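**Gripper trials at Plaltbridge: the first results**

Jan 28, 2024

In the last newsletter we promised to write something about the new fingers, and many of you have asked, so I will try to give a fair picture of where we are. The comparison is between two finger sets for the same two-arm station: the short rigid ones we have used since August, and the longer ones with a softer pad, which came from Plultance before the holidays. The controller is the same in both cases, and so is the camera at the head.

We decided to test with household tidying and not with blocks on a table. Blocks are too kind to a gripper. Cloth folds under the finger, a basket handle bends a little, and a cable moves away when you touch it. One round of our test is 21 short tasks, and each finger set must do the complete round before we change anything in the settings.

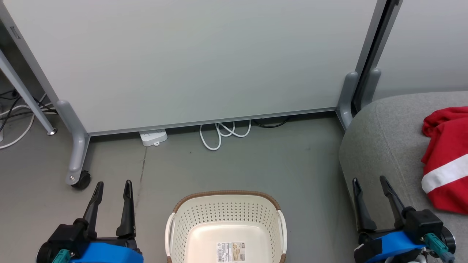
Cloth was the part I expected to be easy, and I was wrong. The short fingers pick up a shirt well when it hangs over an edge, but when it lies flat on something soft they push it down into the surface and close on almost nothing. The long fingers are better at this, and they lose time in another place – the tips flex when the arm moves fast, so the controller waits for them to become still. A garment lying over soft furniture, like the red one with the white stripe on the grey fabric, is one of the harder starting positions, and the basket has its own difficulty with its two side handles, because both arms must take hold before either one starts to lift. If one arm is early, the basket turns and the other side slips out.

For the handles we tried two controllers. The older one, Reltlow, moves each arm separately and corrects the difference afterwards. The newer one, which we call Nina, plans both arms together. Over 200 basket lifts with the short fingers, Reltlow completed 98 and Nina did clearly better, but I don't want to print the second number yet, as some of those runs were made with a different grip force and we must repeat them. Please do not quote it from the talk in the meeting, where I was a bit too quick.

A few practical notes for those who will use the station:

- The soft pads collect dust from the floor. Wipe them before each round.
- Check that the cable to the left gripper has some slack at full reach.
- Write the finger set in the log by its full name. "New" does not help us in three months.

We have 1084 recorded attempts now, all finger sets and both controllers together. Sorting them is slow work, and help is welcome, also from people who have never used the arms. Next we want to try one short finger against one long finger on the same gripper. It looks strange, but the first attempts with a folded towel were good – more on this in the next issue.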